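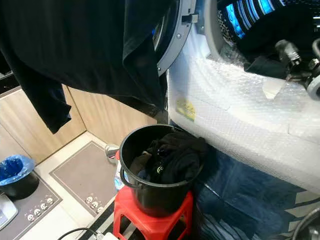

We went to see Clumovura in June, four of us from the evening engineering group. The company has the ground floor and basement of an old printworks, and the visit started at 10 with coffee and a safety talk. The talk was short. Stay behind the person driving, don't lean over the arms, switch your phone to silent.

Clumovura collects demonstrations. A person does a household job through the robot, using remote control, and everything the robot sees and does is saved. Other people then train software on the recordings. Yung-ching Mok, who showed us round, said the washing task was one of the slowest they had taken on. They are aiming for 1,000 good runs and had 186 when we visited.

The operators work in pairs, one driving and one keeping the log. Akihiko Kamata has been driving longest. He uses two hand controllers and a screen showing the head view, with the wrist views next to it. New operators get a week on Idine, the practice program, before they touch a real arm. Idine has rigid blocks and cups in it and no cloth, so the first day with real clothes is usually a bad one.

Dark laundry is awkward. On the head view a black sleeve against other black clothes is one shape, and you have to judge the depth from how the folds move. Kamata said he drives slowly near the drum opening and keeps the garment clear of the door when he can. 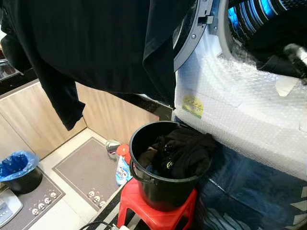 The gripper at the drum, with the bucket of dark laundry on its red stool.

I asked whether bad runs were thrown away. Mok said they keep them but mark them separately in Begum, their logging system. A dropped sock that gets picked up again can stay in the main set. A run where the operator gives up can't.

We were then shown the wrist view on a larger monitor. I had expected it to be the easier one to follow and found it much harder. Everything is very close and the background blurs when the arm moves. Clear plastic is a nuisance to look at from there, all white glints, and you lose the edge of the thing you want. 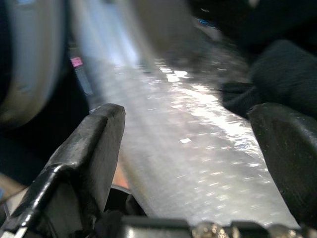
From the wrist: clear film between the two fingers, black fabric behind.

Two of us had a go on the practice rig after lunch. I managed to fold a tea towel in half in 6 minutes. The controllers are lighter than they look, but my shoulders ached by the end, and the operators do shifts of 4 hours with a break in the middle.

There is a second site at Irumel doing kitchen jobs, mostly stacking and wiping. Mok thought they could take a small group there in the autumn. Names to me if you want to come, and bring flat shoes.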